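3.2 Mixed tabletops: dishes next to things that aren't dishes

Most of the clutter we logged in the Holtside homes was not trash and not really mess either. It was dishes sharing a surface with something soft or something edible. Over 30 households, 1186 table notes, and the same trio keeps coming back - a mug, a plate, a toy. Coders at Drallesau first filed these under "misc", which made the category useless, so we split it. Figure 2 has the type we mean.

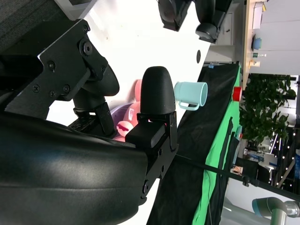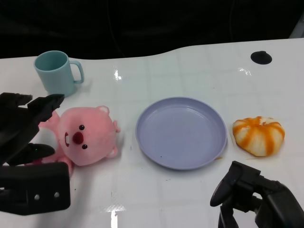
Figure 2. Mixed tabletop, type B: mug, purplish dish and pink plush toy on a white table.

Why keep the toy in the count at all, one reader of the draft asked; a kitchen study should stick to kitchen things, and a stuffed animal is gone by dinner anyway. Mota disagreed in the margin: the toy is what decides whether the plate gets cleared, people pick up the soft thing first, carry it off to another room, and the dishes sit there until somebody passes by again. We went with Mota. The table notes back this up in part. Where a toy was logged with a dish, the dish was more often still out at the next visit. Weak in homes with a dishwasher, stronger in the ones without. We did not test it beyond that.

Coding rules for type B, as used from June on. At least one dish, at least one non-kitchen object, both on the same surface. Fruit counts as food even if it has clearly been sitting out as decoration (the bowl problem, see 3.4). A mug is coded seperately from plates. Color is noted only if the household owns a matching set - pastel sets were common and coders kept mixing up pieces that belonged together with peices that just looked alike.

Total objects across all notes: 2352. Sorted into 5 groups, listed in the appendix. Toys are the smallest group but the one most likely to turn up outside its own room, bathrooms included. Plates hardly travel. Mugs go everywhere, as the Oturport pilot already found, and we have nothing to add there except that ours went to the garage too.

One limit. Coders visited in the afternoon only, so breakfast dishes are probably overcounted in homes that clear once a day. Evening visits were planned, then dropped for lack of time.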